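Workshop Tips: Trying Out a New Gripper Without Losing Your Afternoon

Posted 12/03/2024

I've been going back and forth between two grippers for the arm, the Arnimine and the Trevia, and I always do my first round in the simulator before I touch a bolt. 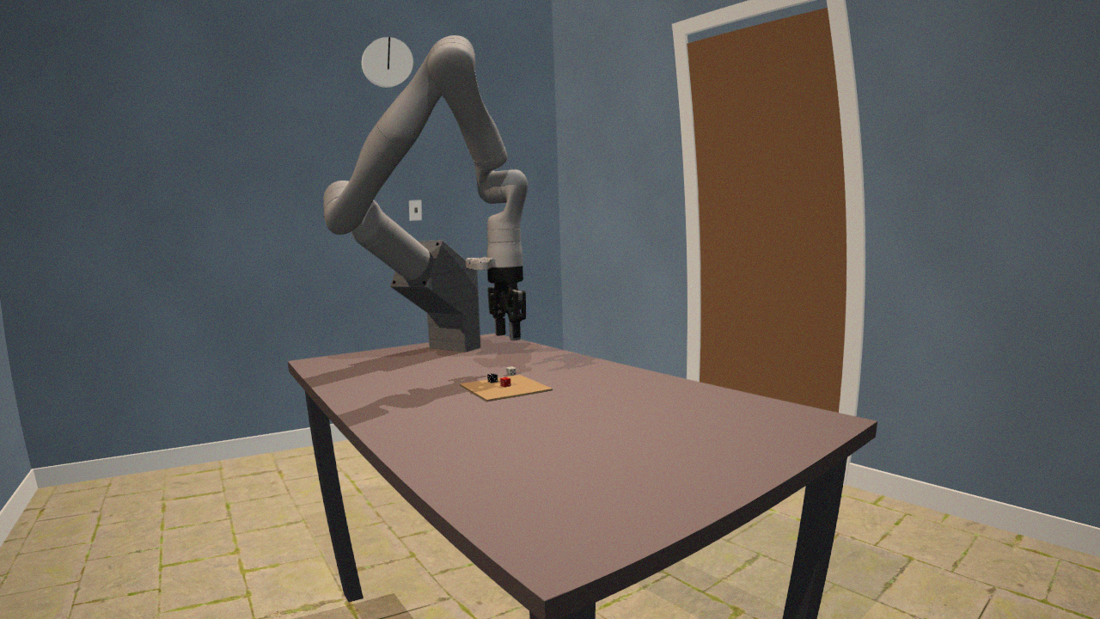

Start with small things! Everybody wants to begin with a mug or a bottle (I did too, for years), but dice will tell you far more about how two fingers close than anything big and friendly. A small cube slides, tips and spins if your fingers come in even a little crooked.

Use more than one color if you can. Black, red and white dice on a tan board give the camera settings a good workout, and you'll find out early if your program is mixing up a dark die with its own shadow.

Come down from straight above for the first tries, fingers pointing at the table, and save the fancy angles for later. I do 15 tries with each gripper and write every one down, even the silly ones where I typed the wrong height and went for the board.

Keep the speed the same for both. I forgot this in May and spent a whole weekend thinking the Trevia was clumsy, poor thing, when I'd left it running at the old setting.

Change one thing at a time. If you swap the fingers and the controller together you won't know which one to thank. My controller is the Workneh, and it stays put until both grippers have had their turn.

Leave a die near the edge of the board, too. Fingers that do beautifully in the middle can get fussy where there's a step down to the table, and I'd much rather learn that on a screen than scrape up a real tabletop.

Next time: cleaning rubber finger pads with plain dish soap.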